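# 6주차 강의 노트: 개인 키 관리와 서명 권한

담당: Violeta Quezada / 실습 조교: Leandro Villanueva
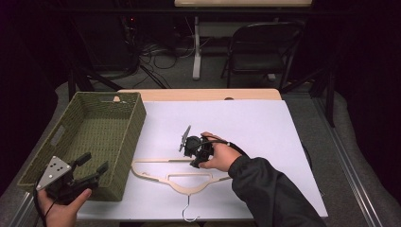
그림 1. 흰 판이나 종이를 덮은 작업대. 초록색 바구니와 옷걸이, 양손에 하나씩 든 그리퍼.

## 1. 지난주 복습

지갑은 코인을 보관하지 않는다. 코인은 체인 위의 기록이고, 지갑이 가지고 있는 것은 그 기록을 움직일 수 있는 서명 키다. 지난주 퀴즈에서 이 부분을 틀린 사람이 많았으므로 다시 적어 둔다.

- 개인 키: 서명에 쓰는 값. 외부에 나가면 안 된다.
- 공개 키: 개인 키에서 계산한다. 반대 방향 계산은 현실적으로 불가능하다.
- 주소: 공개 키에서 만든다. 체인에 따라 공개 키 자체를 주소로 쓰기도 한다.

## 2. 시드 문구

대부분의 지갑은 단어 12개 또는 24개로 된 시드 문구에서 여러 개의 개인 키를 파생한다. 파생 경로가 다르면 같은 문구에서도 다른 주소가 나온다. 복구했는데 잔액이 0으로 보인다는 문의는 경로 설정부터 확인한다.

시드 문구에 암호(passphrase)를 추가할 수 있다. 암호를 한 글자라도 다르게 넣으면 오류가 나는 대신 전혀 다른 빈 지갑이 열린다. 암호는 시드 문구와 다른 장소에 보관한다.

## 3. 핫 월렛과 콜드 월렛

| 구분 | 키의 위치 | 용도 | 주된 위험 |
|---|---|---|---|
| 핫 월렛 | 인터넷에 연결된 기기 | 소액, 잦은 거래 | 악성 코드, 로그 유출 |
| 콜드 월렛 | 분리된 기기 | 장기 보관 | 분실, 백업 훼손 |

콜드 월렛도 서명할 내용을 사용자가 화면에서 확인하지 않으면 보호 효과가 크게 떨어진다. 키가 기기 밖으로 나가지 않아도 잘못된 거래에 서명하면 자산은 빠져나간다.

## 4. 사례: Draltby 지갑

수업용으로 정리한 사례다. Draltby는 모바일 지갑이고, 오류 보고 기능은 외부 업체 Skakton의 모듈을 가져다 썼다. 11월 업데이트 이후 지갑 복구 화면에서 앱이 멈추면 입력 중이던 문자열이 오류 보고에 그대로 포함되었다. 이 문자열이 시드 문구였다.

경과는 다음과 같다.

1. 이용자 Nicanor Campos가 서명한 적 없는 출금을 신고했다.
2. 같은 유형의 신고가 44건까지 늘었다. 처음에는 피싱으로 분류했다.
3. 개발팀의 Adoración Barroso가 피해 지갑의 거래 이력을 비교했다. 피해 지갑의 거의 80%가 11월 이후 복구 기능을 사용한 지갑이었다.
4. 오류 보고 서버의 로그에서 평문 시드 문구를 확인하고 전송을 중단했다. 첫 신고에서 여기까지 19시간이 걸렸다.

체인의 합의 규칙이나 서명 알고리즘에는 문제가 없었다. 출금 거래의 서명은 모두 유효했고, 네트워크 입장에서는 정상 거래와 구별할 방법이 없다. 이미 확정된 거래는 되돌리지 못했다.

앱을 고친 뒤에도 노출된 시드 문구는 계속 위험하다. 새 시드 문구로 지갑을 만들고 자산을 옮겨야 한다. 같은 문구를 다른 지갑 앱에 넣는 것은 조치가 되지 않는다. 3번의 나머지 지갑은 원인이 확인되지 않았다. 토론 시간에 가능한 경로를 이야기해 본다.

## 5. 다중 서명

키 하나에 모든 권한을 두지 않는 방식이다. 2-of-3 구성에서는 키 3개 중 2개의 서명이 있어야 거래가 실행된다.

- 키 하나가 유출되어도 단독으로 출금할 수 없다.
- 키 하나를 잃어도 나머지로 복구할 수 있다.
- 세 키를 같은 앱으로 만들면 앱의 결함 하나에 모두 노출된다.

마지막 항목은 4절과 연결된다. 키 생성 도구와 보관 장소를 나누는 것까지 설계에 포함한다.

## 6. 토큰 사용 승인

키가 유출되지 않아도 스마트 컨트랙트에 준 승인(approve)으로 토큰이 빠져나갈 수 있다. 무제한 승인을 요구하는 서비스가 많으므로 필요한 수량만 입력하고, 쓰지 않는 승인은 철회한다. 지갑에서 사이트 연결을 끊어도 체인 위의 승인은 그대로 남는다. 철회도 거래이므로 수수료가 든다.

## 과제

실습은 모두 테스트넷에서 한다. 실제 자산이 있는 지갑의 시드 문구를 실습용 컴퓨터에 입력하지 말 것.

1. 테스트넷에서 2-of-3 지갑을 만들고, 서명 하나만으로 전송을 시도했을 때의 결과를 기록한다.
2. 4절의 사례에서 오류 보고 전에 민감한 입력을 걸러 내는 절차를 한 쪽 이내로 설계한다.
3. 승인과 철회를 한 번씩 실행하고 거래 해시를 제출한다.

제출은 다음 수업 시작 전까지 조교에게 한다. 조 편성은 지난주와 같고, Estíbaliz Vallejo 조는 발표 순서가 첫 번째로 바뀌었다. 테스트넷 코인이 부족하면 수업 게시판에 주소만 올린다.

다음 주 읽을거리: 교재 7장, 브리지 구조와 검증자 키.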